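Posted in January, by Branwen Wynne
Print this article | E-mail this article

4.2 What ends up next to what

By the time I got to the mixed tables I had pretty much given up on my tidy categories. I'd gone into the Sarndale survey with one code for "kitchen," one for "craft" and one for "repair," and for the first few rooms that worked fine (I was very pleased with myself). Then came the shared worktables, where people do a little of everything, and the codes fell apart in an afternoon. Of the 3282 entries in my log, the ones I recoded most often were for things you couldn't place without looking at their neighbors. A roll of tape beside a cutting mat is craft. Put the same roll next to a power tool and I'd have called it repair without blinking.

The table in Figure 3 is the one I kept going back to. There's a blue cordless rotary tool out in the open, a cutting mat and a black roll of duct tape over on the right, and at the back a zippered pencil pouch with a dish rack for a neighbor, plates standing up in it. So what kind of table is it? I coded it three different ways on three different days.

Figure 3

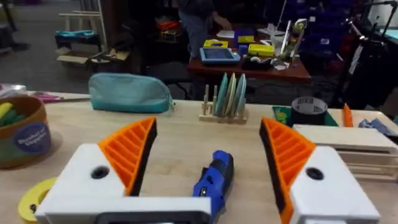
Fiorella Martinelli read a draft of this section and told me I was asking the wrong question, that a table doesn't have a kind, and that I should be coding the gaps between things, because a gap big enough to work in is what people are really protecting when they push stuff back. I argued with her for most of a Thursday and then went and added a column for it.

I'm glad I did! The new column (I call it "clear reach" in the log) records whether there's an open patch near the middle and what borders it. The rack matters a lot more under this scheme than it did under mine, and so do baskets and crates, the big slow items that get parked and then sit there while the small stuff shuffles past them. Scissors and tape are much harder to pin down. I also stopped caring so much about whether a plate "belonged" near a pencil pouch, and that saved me a great deal of recoding.

Figure 4 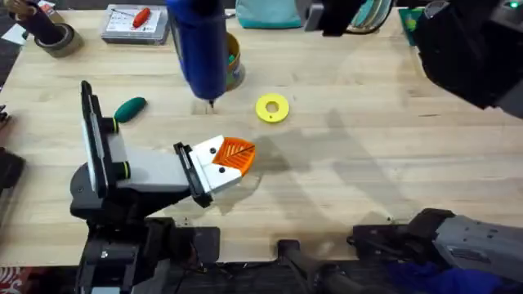 Surfaces were the other thing I had skipped. My first form had a single box for material and no room for wear, so everything from Cosimo Guerra's pilot visits just says "wood" or "other," and I can't do much with that now. I'd want at least a line on marks. The light butcher-block top in Figure 4 has a few scuffs on it, which my old form would have passed by, and the clutter runs along the top and the sides with a small collection of things across the middle. I would code that middle as occupied but thin. Whether scuffs bunch up where the clear reach usually sits is a question for repeat visits, and I take it up with the Drotent rooms in 4.3.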